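Ustgate publishes bench rules for two-arm sorting cells

Jun 29, 2023

The Ustgate automation group has issued a revised code of practice for small two-arm workcells, the kind used on tabletops for sorting and packing trials. It replaces a draft circulated in February and applies to any cell in which two arms can reach the same part of a work surface.

The document runs to 10 pages. Most of it deals with the shared zone, defined as the area both grippers can reach without the base of either arm being moved. Only one arm may descend into the shared zone at a time. The other must hold position or retract, and the controller must log which arm had priority. The earlier draft left this to the operator.

Further sections cover the following points.

Floor marking. Striped tape is to be laid on the floor near the cell, and stools and carts stay outside it while the arms are powered. Tape that has lifted is replaced before the next run.

Cables. Arm cables need enough slack for full travel but may not touch the work surface at any point in the motion. Power strips may stay on the floor if they are away from the operator's usual path.

Surfaces. Glossy tops are permitted. Where overhead lights produce glare, the cell must pass a detection check with the lights on and again with them off. The draft had proposed matte tops only, and two-thirds of the comments received were against that - mainly on grounds of cost and cleaning.

Residue. The top is wiped between batches. A mark that remains after wiping is recorded so that it isn't later taken for a part.

Test items. Wrapped goods such as candy are accepted as stand-ins for light retail stock. A trial must use at least two item types and at least two containers, and a container's position may not change during a run unless the log says so.

Speed. Arms in the shared zone are limited to 700 millimeters per second until a cell has completed 8 consecutive runs without a contact event. After that the limit is set by the site.

Panon and Erraji, which both supply cells to the Drarnolthorpe test hall, have said they will apply the code to new installations. Existing cells have four months to comply. Erraji asked for a longer period for units with older controllers, which can't write the priority log without an update. The request was declined, but a paper log will be accepted in the meantime.

The code is voluntary. Sites that adopt it may state this in their trial reports, provided that any departures are listed in an annex. The full text and the blank log sheet are available from the Ustgate office. 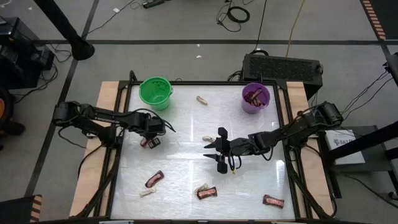

Sorting work on a glossy white top, with chocolate bars and smaller wrapped candies.
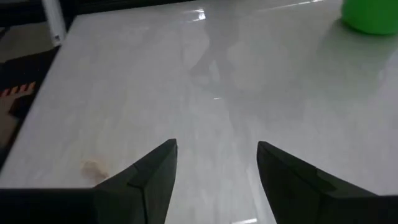 Does the code apply to cells with a single arm?

Single-arm cells are outside its scope, although the sections on floor marking, cables and surfaces can be used for them as guidance. The shared-zone and speed rules have no effect where there is only one arm.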